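Support | Products | Spare Parts | Contact

Guides > Findow Table Planter > Set-up > Section 4

4. Fitting out the basket

Read this section before you put any soil near the basket. The Findow is a basket first and a planter second, and the weave never forgets a spill.

4.1 Choosing a table

1. Clear a flat table with room for the basket and the pots you plan to put in it. Small potted plants such as pansies are a good size.
2. Stand the pots on the table and keep them there until step 7. You will want to put them in early. Everyone does.
3. Take hold of the basket by the upper arch of the handle and turn it until the handle faces you.
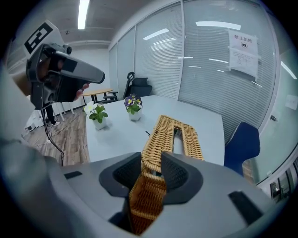 Fig. 4-1. Woven handle, with potted plants waiting on the table.

NOTE: White tables show every crumb of potting mix. So do dark ones, if you were thinking of moving.

4.2 Checking the handle

4. Look along both sides of the loop for split or lifted strands. Run a dry cloth over the weave; if it snags, trim the strand with nail scissors. Do not pull it. Pulling turns a small repair into a hobby.
5. Press down lightly where the handle meets the basket. A little creaking is normal - rattan complains all its life. Movement is not normal. Order repair kit 453 from Palumbo Spares.
6. Go over any woven accessories the same way, especially where the braid narrows toward the tip. Leave cords and loops attached.
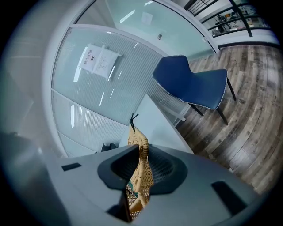

4.3 Loading and watering

7. Fit the Lirneck liner with its lip upward, then lower the pots in one at a time, heaviest in the middle.
8. Water each pot with no more than 200 ml, wait 30 minutes, and tip out whatever has collected in the liner.

CAUTION: Do not carry the basket by its handle while the liner holds water. The handle will cope. Your carpet may have other views.

NOTE: The Itow saucer set (part 2551) fits under the liner, not inside it. We have redrawn the label in the hope that this becomes clearer.

Continue to Section 5, Winter storage.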